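Clearing a Protective Stop During Board Insertion

If the arm halts partway through an insertion and the pendant shows a force limit fault, work through the steps below before pressing resume. Most of the damaged sockets at our Seltby bench came from people resuming too early.

1. Leave the fingers as they are. Opening them with a part half seated lets it tip, and a tipped part bends contacts.

2. Press the emergency stop, then write down the fault code and the line of the program it stopped on. Dinesh Biswas keeps the log sheet by the controller.

3. Look at the part from the side with a flashlight. You want to know if it is straight in the slot or leaning. The wrist camera is fine for a first look, but it sees everything from the gripper's side and hides a small lean.
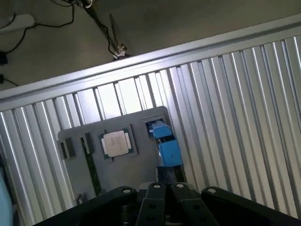
4. If the part is straight, release the stop, switch to manual at the lowest speed and back off 2 mm along the tool axis. Use the tool axis and not the base axis. The board sits at an angle, so a move straight up in base coordinates drags the part sideways.

5. If the part is leaning, do not jog at all. Keep the emergency stop pressed, support the part by hand and call Lutfa Thambiah or whoever is on shift for the arm.

6. Once the gripper is clear, check that the board hasn't shifted. Push lightly on each corner. A board that moves has to be clamped again and its position taught again.

7. Run the insertion once at low speed with no part in the fingers. Watch the force reading. Ours trips at 26 N, and a dry run should stay well under that.

If the same fault comes back on the next cycle, stop there and tag the cell out. Do not raise the force limit to get through a batch. We did that in December and lost a board and a set of fingertips.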